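Shop Notes: The Gripper Pads, Again

A few of you asked after the last newsletter why the two-arm cell was down for most of an afternoon and whether the new maintenance schedule is to blame. The short answer is no, but I don't think the schedule deserves much credit for getting it running either. The long answer follows. Skip to the end if you only want the settings.

For anyone who joined recently, the cell is the tabletop station we use for pick-and-place trials on soft and round objects. Black arms, printed finger pads, a small camera at the wrist. The control software is Vosura, which we have been on since spring, and the maintenance plan came bundled with it from Kaltineo. The plan is a long document. It has a section on cleaning the floor. It has one paragraph on fingers.

I have complained about this before and I will try to keep it brief. A gripper like ours does all its work at the fingertips. Everything upstream of that, the joints, the drives, the cable runs, exists so that two bits of printed plastic can arrive in the right place and squeeze. And the plan tells you to inspect the pads "periodically." I wrote to ask what that meant and got back a link to the same paragraph.

So Jaruwan Panyasiri started keeping her own log, in a spreadsheet, and that log is the only reason we caught the latest problem at all. She writes down the grip cycle count whenever she changes anything on the fingers. The last set of pads went on at zero, obviously, and the first slip she marked as suspicious was at cycle 1,141. The plan's own reminder is set to go off at 2,000. You can see the difficulty.

The slips were small. A ball would leave the fingers a little early on the way down, or a plush toy would rotate in the grip and get set down on its side when it should have been upright. Vosura counted every one of these as a success, on the grounds that the object ended up inside the target area. I have no quarrel with that as a definition if you are selling software. If you are trying to find out whether your gripper works, it's close to useless, and I would ask everybody who quotes the success figure in a slide to please stop until we have a better one.

The first theory was the camera. It is always the first theory. Somebody recalibrated the wrist camera, the numbers shifted by next to nothing, and the slips carried on. The second theory was that the objects were at fault, in particular the round one. I was ready to believe that one myself for an hour or so. A glossy ball is a miserable thing to pick up. But the toy was misbehaving too, and a stuffed toy forgives nearly any grip you put on it.

Ketsara Paisan then did what we should have done first, which was to power the arm down, lock it out, and wiggle the finger by hand. It moved. It wasn't supposed to move. The play was at the bracket where the finger mounts, and the small hex screws there were turning with almost no effort. 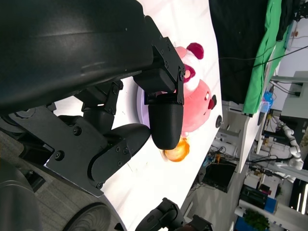 Her procedure is worth writing down, partly for the next person and partly so that I can argue with pieces of it.

Stop the program from the console, wait for the arm to park, then cut power and hang your tag on the switch. The Kaltineo plan says a software hold is enough for "light adjustments." I don't accept that, and as long as I am the one signing the sheet, no hand goes between the fingers while the drive has power. If your light adjustment is too light to be worth a lockout, it can wait until the next one.

Clear the table around the fingers before you start. The screws are small and dark, and they vanish on dark cloth.

Hold the finger and try to rock it along each direction in turn. Then hold the linkage plates and rock those. You want to know which joint is loose before you tighten anything, because once everything is snug you have lost the evidence. Ketsara found the bracket loose and the linkage sound. She checked the other gripper the same way and got a milder version of the same thing. That second result bothered me more than the first.

Take the screws out one at a time, clean the thread, put on a small drop of threadlocker, and put each one back before you touch the next. Medium strength only. We used the Jevton stuff that was already in the drawer. I have no strong feelings about it, except that the applicator clogs. Keep it off the printed parts. Some plastics crack when threadlocker gets on them, and we have never tested ours, so let's not find out on a working finger.

Tighten in a cross pattern, by hand, with the short key. I know there is a torque driver. The torque driver was bought for the old metal fingers, and its lowest setting is more than I would want to put through a printed pad. Ketsara thinks hand-tight is sloppy and that two people will give you two different answers. She's right, and I would still take two slightly different answers over a cracked pad. If somebody wants to order a driver with a lower range, bring me the page from the catalog and I'll sign it.

Leave it alone for 90 minutes before running anything. The bottle allows less. We had other things to do.

Then, and only then, reset the finger zero in Vosura. This is the step I expect people to get wrong. The software offers to zero the fingers as soon as power comes back, in a cheerful box with one large button, and if you press it while the bracket is loose it will happily record the loose position as correct. I suspect that has been going on for months. Nothing in the software's history tells you what the zero was before, only that it was changed. Write the old value down on paper.

After all that, Jaruwan ran 155 grips with the same mix of objects and scored them by eye, with a stricter rule than the software's: the object has to be held from lift to release without turning, and it has to be let go when commanded. She is happy with the result. I am cautiously not unhappy. A batch that size straight after a repair tells you that the repair was done, and it says very little about whether the screws will stay put. They were presumably tight the last time, too.

The pads themselves are the other half of this. Once you look closely you can see the print layers on them, and I have been told by more than one person that this texture helps the grip. Maybe it does. I have yet to see a comparison that anybody here made, and until I do I would call it a pleasant theory. Petchrat, who print our spares, can supply a smoother finish for a little more money, and I have asked for one pair. We'll run them on one arm with the current pads on the other and see which gives out first. If there's no difference we will go back to the cheap ones and I'll stop bringing it up.

What changes from here:

Rock test on every finger at the start of each session. It takes less time than logging in.

Bracket screws checked with the key every 500 cycles until Jaruwan's log gives us a reason to pick another number. I made that one up, and I would like that to be on the record.

No zeroing from the pop-up box. Use the menu, after the rock test, with the old value noted.

A slip is a slip, wherever the object lands. Put it in the spreadsheet with the cycle count and what was being held.

I have sent all of this to Kaltineo with the suggestion that the pads get a proper section in the next edition of the plan. They replied that a revision is due in October and that our comments would be considered. The floor cleaning section is two pages, so there ought to be room.

Spare screws are in the top drawer with the short key. Please put the key back.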